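Murndale Newsletter 1/21/24
Table Talk (and a few other bits)

Quick one this month, typing this between loads of dishes. The big news is the tables.
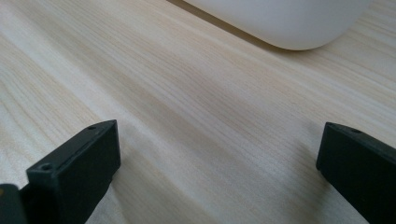

WE HAVE TABLES

Finally. After all the back and forth since October the meeting room tables are in and up and people are already eating on them. Pale blond wood tops, nice tight grain, smooth. No scratches on the one in the photo. Let's see how long we can keep it like that, people.

Big thanks to Domingo Navarrete for driving the van to Relstead and back, in sleet, and to Crisóforo Espinoza for doing the legs. All the legs. His knees have asked for a month off.

The old brown ones went to the community garden for potting benches. If you left anything taped underneath one of them (somebody had a spare key under there, and a pack of gum) come see Eulalia at the front desk, she has it in an envelope.

LOOKING AFTER THEM

OK so this is the part I was asked to put in and please do read it. Light wood shows everything. Coffee, beet juice, marker, newsprint if it gets damp.

Wipe down after every use. Damp cloth, then a dry one. Cloths are on the hook by the sink, blue for tables, the yellow ones are for the floor. Please don't mix them up, we had that conversation in October.

No spray cleaner with bleach in it. Plain dish soap, a drop or two in warm water.

Wipe along the grain. Eulalia is firm on this.

Hot pans go on a trivet or a folded towel. Same for the slow cookers on soup night, they get hotter underneath then you think.

Craft groups, put a cover down before glue, paint, dye, candle wax. The oilcloth is on the roll in the closet, cut edge goes toward the wall so the next person can find it.

Lift, don't drag. Two people per table, one at each end. The floor was done last summer and we can't pay for it again.

If you spill something and it leaves a mark, just say so. No one is going to be mad. Crisóforo has a fine sanding block and can usually get a small stain out if he hears about it the same day. A week later, not so much.

THE SEATING QUESTION

Lots of notes in the box on this. Long rows or separate tables? We tried long rows for the New Year lunch and the folks in the middle couldn't get out without making everybody stand up. So for now it's separate tables, with a gap wide enough for Valentina's walker and for the soup cart. Chairs on both sides, none on the ends nearest the kitchen door.

After your event the tables stay up if there's something on the calendar the next morning. If not, fold and stack against the back wall, tops facing each other with a blanket in between. Blankets are in the bench. The lid of the bench still sticks, pull up and left.

SOUP NIGHT

Back on, same time, doors at 4. We have bowls for 80 so if everybody comes at once we'll be fine, but we are short on spoons again. Where do they go?? Check your lunch bags. If you have a few extra at home that match nothing, we'll take them.

Lumturie Trajkovski is making the white bean one and also a pepper one that she says is mild. Last time it was not mild. Bread is from Cáceres as usual, they're giving us what's left at closing, so come early if you want the seeded.

Need people for setup, from 3 on. Jobs are: tables out, covers on, bowls and spoons, water jugs. Sign the sheet by the coat rack or just turn up.

Cleanup crew is thin. Same four people every time and one of them is me.

MENDING CIRCLE

Moves to the big room now that there's a surface flat enough to cut on. Valentina Sosa asks that you bring your own scissors and NOT use a rotary cutter without a mat under it. She has two mats to lend. Pins go back in the dish please, Domingo found one with his sock.

This month they're doing zippers. Bring the coat you've been meaning to fix all winter. Some thread on hand, mostly black and navy, plus a really loud orange.

PUZZLE SWAP

Was good! More puzzles came in than went out so there is a stack in the hallway, help yourself. The lighthouse one is missing a peice, it says so on the lid. If you start a big one on the new tables put it on a board so it can be moved before lunch. Boards are behind the piano.

ODDS AND ENDS

Table fund: the raffle covered most of it and we're $15 short. Jar's on the desk.

Found: one gray glove (left), reading glasses with a green cord, a casserole dish with a Pendon sticker on the bottom. Dish is clean, I washed it.

Kitchen light over the stove still flickers. Reported. Reported again.

Anyone with a spare set of those stick-on felt pads for chair legs, we need a lot. Any color.

Parking on the side street only while they dig up the front. Should be done by the next newsletter but don't hold me to it.

Items for next time go in the box or hand them to Eulalia Alarcón at the desk. Handwritten is fine, please write bigger.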